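Folding and sorting for the clothing swap – speaker notes
Erkungate Hall, Mar 29, 2019

Start with thanks to Margarida Simões for the tables and to Hnat Mykhailiuk for driving the bags over from Pluvunbridge. Say where the toilets are.

Opening point. Last year we took in 233 pieces and a lot of them went back in the bags because people couldn't tell what they were looking at. Dark clothes were the worst. A black skirt and a black top look the same once they're in a pile.

Work on a bed or a padded table. Put a pale cloth down first if you've got one, so you can see the edges of dark things. Lay the garment flat and smooth it from the middle out with your palms. Don't pull at the hem.

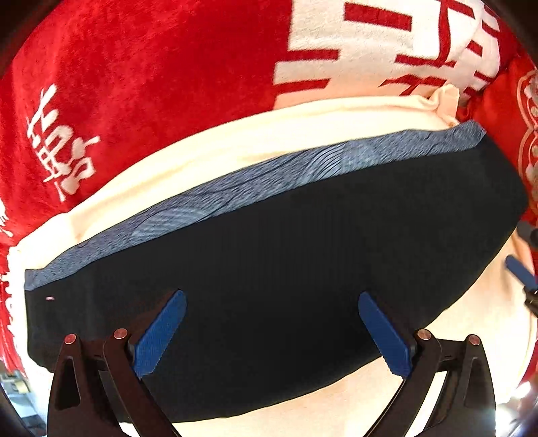
Then check the top edge. If there's a band or a lining in another colour, leave it showing when you fold – people going through the pile will spot it. Flatten any pleats with the side of your hand. Look for a tag and read it before you decide which pile it goes in.

Fold lengthwise first, then in half. Stop there. Thick knits get one fold only.

(Pause, let them try it. Allow 2 minutes.)

Piles: tops, bottoms, kids, coats. Anything with a stain or a broken zip goes in the Allar bin by the door. Kaczorowski's will mend zips if we drop them off before the end of the month.

Questions. If someone asks about shoes, we aren't taking them this year.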